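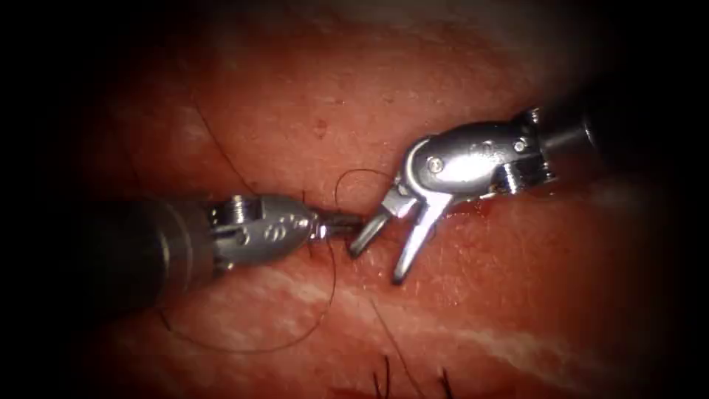 2019-08-09
Bench 2, suturing practice, tissue block series
O. Kuzmenko

Purpose today: compare thread handling on the two tissue blocks left from the Gremside delivery, and settle the tail length before the November course. Everything else on the list (knot security, pull test fixture) is postponed.

Setup
Block A out of the refrigerator at the start of the session, rinsed, blotted, pinned at four corners on the cork board. Block B kept covered until needed. Lamp at the low setting. At the high setting the surface glare hides the entry point of the needle, and I spent most of last session chasing it. Low setting costs us the corners of the field, which go nearly black, but no work is done there.

Thread is the dark braided stock from Osenon, cut to 200 mm. The pale stock disappears against the tissue and I have stopped using it for teaching. Cut lengths kept flat in the tray under a damp towel. The ones stored on the spool card keep their curl and make loops where none are wanted.

Block A
Simple interrupted stitches, 14 placed, spaced by eye along the ink line. First three discarded: bites too shallow, and the thread cut through when the first throw was snugged down. Deeper bites after that, entering farther from the line. No more cut-through on this block.

Notes on the handoff, for whoever takes the next session:

Hold the thread close to the tips with the jaws fully closed before the other side opens. If both sides are open at once the thread drifts and you are picking it off the surface again.

Let the receiving side come to the thread. Moving both toward each other looks faster on the clock but I overshot repeatedly.

Keep the loop lying on the tissue where possible. A loop held up in the air twists, and the twist ends up in the throw.

Grip the thread square to the jaws. A diagonal grip slips under load and frays the braid. Frayed lengths went in the waste, not back in the tray.

Tail length: tried short, medium, long. Short tails pulled out through the first throw twice. Long tails wrapped around the working side and had to be cleared before the second throw. Medium it is. I will mark the cork board so that it does not depend on who is sitting down.

Block B
Same thread, same spacing, running stitch. This block is firmer, with a tougher surface layer, and the needle needs a steeper entry. Shallow entry skates. Tension was uneven over the first half of the line; on the second half I snugged after every pass and the edges sat together better. Slight puckering at the far end where I overdid it. Not worth redoing.

Surface began to look dull toward the end of the line. Wet it with saline and carried on. Should be done on a timer, every ten minutes, before it is noticeable. Thread drags on a dry surface and the drag feels like a snag.

Supplies
More than 200 cut lengths in the tray as of this afternoon, enough for the course if the frayed ones are kept out. Needles are the problem. The Graltano box is down to one sleeve and the ones we have been reusing are blunt; two bent today at the swage. Order placed through the Zawadzka account, no delivery date yet. Until it arrives, reused needles go in the left dish and are for Block A type tissue only.

Pins: replace the rusted ones. They leave brown marks on the cork and on the underside of the block.

Cleanup
Blocks bagged and in the disposal bin, bin tagged. Board scrubbed, stood on edge to dry. Sharps counted out against the log, matched. Instruments wiped down and sent for the usual wash. Check the jaw roots for braid fibers before they go; I found a tuft in one last week and it does not come out once it has dried.

Open items
Mark medium tail length on the board.
Timer for saline.
Repeat the running stitch on a softer block to see whether the puckering is me or the material.
Ask whether Gremside can supply blocks with the surface layer left on for both types. Comparing A to B is of limited use when one is trimmed and the other is not.

Next session: Block C, interrupted only, new needles if they have come.

OK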